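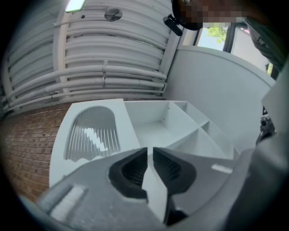 Trust and Disclosure in Couples Who Run a Business Together
Student project report, Family Studies
Idalina Bragança and Dolores Sorensen

1. Background

Couples who share both a household and a business have fewer boundaries between the two than other couples do. Earlier coursework covered money disputes in marriage but left out the workplace. Our project looked at how spouses who co-own a small firm share information with each other, and at what happens to trust when one spouse holds something back.

2. Method

We interviewed six couples in Vadville and Kornby. All had run a business together for at least five years. The businesses included a plant nursery, a print shop and two restaurants. Spouses were interviewed separately, using the same question list. Interviews were recorded with consent and typed up by the authors. The transcripts came to 515 coded passages, sorted under four headings: money, staff, time and outside friendships. Each passage was coded by both authors, and differences were settled by discussion.

3. Results

Staff was the largest heading. Most passages under it dealt with hiring decisions made by one spouse alone. Money came second, and the complaints there were mainly about late disclosure of debts. Outside friendships produced few passages, but these were the longest and were often returned to later in the interview.

In four couples, both spouses described the same event as the low point of the marriage. Their accounts of when the other person was told did not match in any of these cases. One husband in Kornby put the gap at a weekend; his wife put it at most of May.

Couples with a fixed weekly meeting reported fewer surprises. The restaurant owners on Amato Street held theirs before opening and kept written notes.

4. Limits

The sample is small and came through personal contacts. Couples who had separated were not included, so the results say nothing about businesses that ended with the marriage. One recording was partly lost and was coded from handwritten notes.

The question list and coding sheet are in Appendix A.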